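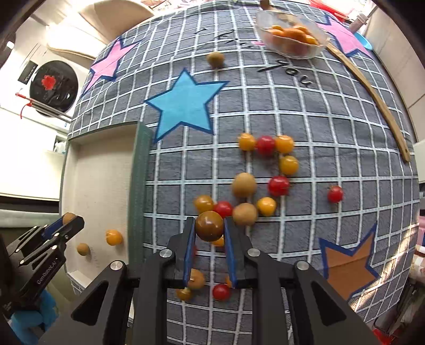 Last updated: August, 4 p.m.

The Bukdale produce market is getting its evening hours back, and I could not be happier about it! Starting next month the stalls along the old rail siding will stay open until dark, which means those of us who work until five can finally buy a tomato that didn't come out of a plastic box.

If you're new in town, the evening market ran for years before the lights gave out. The wiring under the siding was in bad shape, the power company wanted it redone, and the town kept putting it off. Then in January the council set aside $3000 for the repair, and Clerno, the electrical outfit over on the county road, put in a bid of $2000. I had to read that twice (when was the last time anything came in under budget around here?). The leftover money goes to shade covers and a second hand-washing sink.

So far 13 stalls have signed up for the late shift. Rozīte is coming back with the rye bread and the caraway cheese, and I plan to be first in line. There will be cherry tomatoes in red and yellow, sweet corn while it lasts, and a new stand selling tropical fruit by the pound. 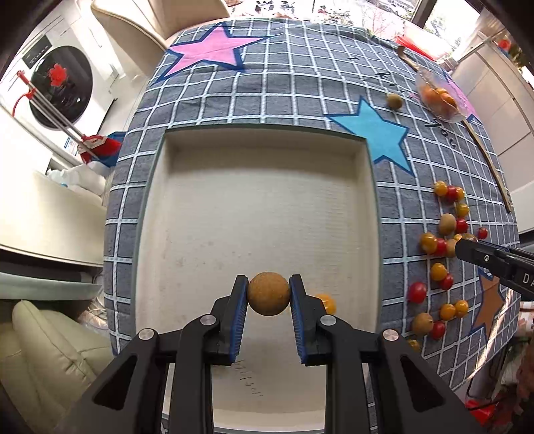

Parking is the one thing people keep grumbling about, and I get it. The gravel lot fills up fast, and half of it is still fenced off for the drainage work. The town says Sistico will let shoppers use its employee lot after 4, as long as everybody is out by closing — please don't be the person who ruins that for the rest of us.

Dogs are fine on a leash. Most stalls take cards now, but the egg lady is still cash only, so bring small bills. If you want a stall of your own, forms are at the town clerk's window and there's still space at the north end, next to the ice machine.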